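Floneo Panel Kit: simulated toggle switch episodes
README, revision of 29 Apr 2021

Maintainer: Lejla Leka
Scene modeling: Boris Vidmar
Review and checks: Danica Golob, Tihomir Perić

Summary

The Floneo Panel Kit is a licensed package of simulated manipulation episodes and the scene files needed to replay them. The task is operating labeled toggle switches on a control panel with a two-fingered gripper. The kit is sold by Grutola to teams that train or test policies before moving to hardware. All images are rendered. No hardware recordings are included.

Contents

The release holds 2734 episodes, of which 1613 are in the training split. The rest are held out. Each episode folder contains:

camera frames from the gripper view
joint positions and gripper opening per step
switch states per step
the instruction text
a scene seed

Switch states come from the simulator and not from the images. A lever counts as moved when its joint passes the midpoint and stays past it until the end of the episode.

Task

An instruction names one switch by its plate and gives a target position, as in "set VENT to OFF". Plates carry short process words such as FEED, VENT and WASH, with smaller ON and OFF labels near the levers. The arm starts from a random pose, approaches the panel and pushes the lever with closed fingertips. Grasping the lever is allowed but is not used in the reference controller.

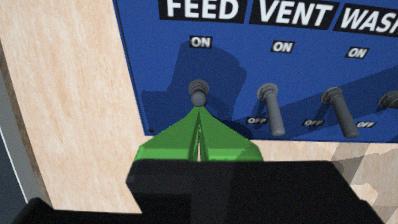
Panel tilt, light direction and surface texture are drawn from the scene seed. Shadows from the arm are left on in all splits. They often fall across the labels, and models that read plates from single frames do worse on these episodes. The loader option shadows=off rerenders a scene without them, but results obtained that way should be reported separately.

Known issues

1. At close range the fingers can hide the OFF label of the target switch. The label is still listed in the annotation file and is marked as occluded.

2. Plates near the image border may be partly out of view. Text annotations give the full word, so filter on the visible_fraction field before using them for text reading.

3. In version 2 the lever friction was raised after Boris Obradović reported levers drifting back when released. Episodes from the earlier version do not replay correctly in the new scene files.

Installation

Unpack the archive, set FLONEO_ROOT to its location and run check_install. The script replays 2 short episodes and compares switch states against stored values. A mismatch usually means the physics step was changed in the local config.

License and support

The license covers one site. Redistribution of frames outside publications needs written permission from Grutola. Trained weights may be shared. Requests for other plate words or panel layouts are collected until March and go into the following release.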